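Trarik Trail Project: progress report for June
Last updated: Friday, 4:10 pm

Hi Sunee,

You asked for something you could read over coffee instead of another spreadsheet, so I'm just going to tell you how it's going. The budget sheet is in the shared folder if you want it, and Valentyna has checked my sums (twice, after last time).

The big news is that we've now walked the whole Trarik route end to end! Ostap and I finished the last stretch, Braro down to the old ferry landing, in the rain, with one working flashlight between us. I had blisters on top of blisters and I'd do it again tomorrow. We had the route down as 380 kilometers in the application and I'm happy to say that figure holds up, even with the detour I'll get to in a minute.

Waymarks. We've put up 47 of the new posts, all on the northern half, where walkers kept ending up in the same farmyard. The farmer has been very nice about it, but I think she's ready for some peace. The southern half still has the old painted arrows. Some are fine and some have faded to the point where you're guessing, and there's one at a fork above Grarnetti that points straight at a hedge. I'd like to get the southern posts in before the fall walkers show up. Hryhorii has the wood cut already, he just needs the van back from the shop.

The detour. The footbridge past Hiebert is closed and the town can't tell me when it will reopen. For now we're sending people along the east bank, which adds a couple of hours and a pretty stiff climb. I was grumpy about it until I got to the top and saw the whole valley laid out with the fog coming off it. Two women from Grarnetti were sitting up there eating plums and they gave me four. So maybe we keep it as an option even after the bridge opens? I've written it up both ways in the guide and you can tell me which you prefer.

Hostels. Braro is open and sleeps 30, and it was full on three nights this month. Hiebert is the one I'm worried about. The roof is done, the bunks are in, but the hot water is still not connected and I don't want to open to people who've walked all day and can't get a shower. Stepan is handling the plumber. I've stopped calling the plumber myself, as we weren't getting along. If it's ready by the end of next month we'll still catch the busy part of the season.

Money. We had $2590 left in the trail line when I closed the books, and most of that is spoken for by the southern posts and the paint. I'd like to move whatever is left over into printing. The pocket guide is the thing walkers ask me for most, more than the app, more than the stamps. They want a piece of paper they can fold up and get wet. I know printing wasn't in the original plan, so I need a yes from you before I do anything.

A few smaller things. The walker's passport is back from the designer and looks lovely, but Trarik is spelled wrong on page two, so it's gone back again. The evening walk-and-talk in Grarnetti was a hit, and we got several new sign-ups for post maintenance out of it. I also still owe you the receipts from the boots and maps order. They're in my rucksack somewhere, I promise.

What I need from you: a decision on the detour, the okay on printing, and if you have any pull with the bridge people in Hiebert, please use it. I'm back out on the southern half next week with Hryhorii, walking Grarnetti to Hiebert with a can of paint, and the phone signal is hopeless after the second village. Evenings are best, after seven or so when I'm somewhere with a roof.

Come walk a day with us if you can get away. Ostap says he'll carry your bag, and he means it!

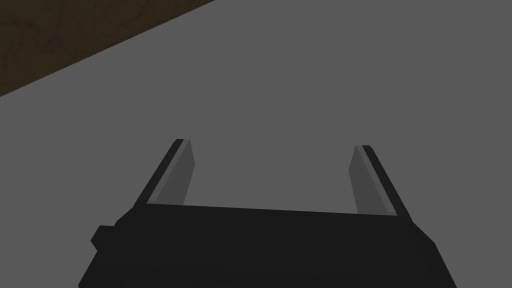

Gray surface, with dark brown at upper left.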